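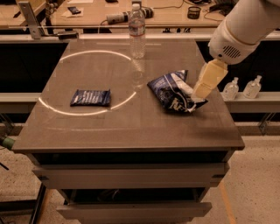
Do the gripper fingers need to be checked again after every change of object?
Only when the new object is softer or thinner than the last one. Otherwise one check at the start of the session is enough.

Gripper comparison, soft packets – check before run
Station: glossy table, Merkik fingers against Yoon fingers
Filled in by: Viorica Bošković

1. Emergency stop pressed and released. OK.
2. Finger screws tight, both sides. OK. The Yoon set needed a quarter turn on the left finger.
3. Fingertips clean. OK after wiping.
4. Light reflection on table top. NOT OK. The ring of the lamp is very bright in the polished surface, and the small packet lies inside it. Damir asks for a matt cover before we compare cameras.
5. Objects on table: crumpled chip bag, small navy packet, clear bottle with white cap. OK.
6. Fingers do not press into the table when closing on the bag. OK at speed 8. Please do not go to 13 until Gorazd has looked at the force limit.
7. Cables on back counter away from the arm. OK, but I would like them to be fixed with clips – Tihomir has a box of them.
8. Sanitizer bottles on the ledge outside the reach of the arm. To be measured.
9. Controller log started, file 456. OK.

Open points: 4, 7 and 8. Point 4 was open also in April.
Next check by Dušan Dimitriou, before the Trurnevon fingers are mounted.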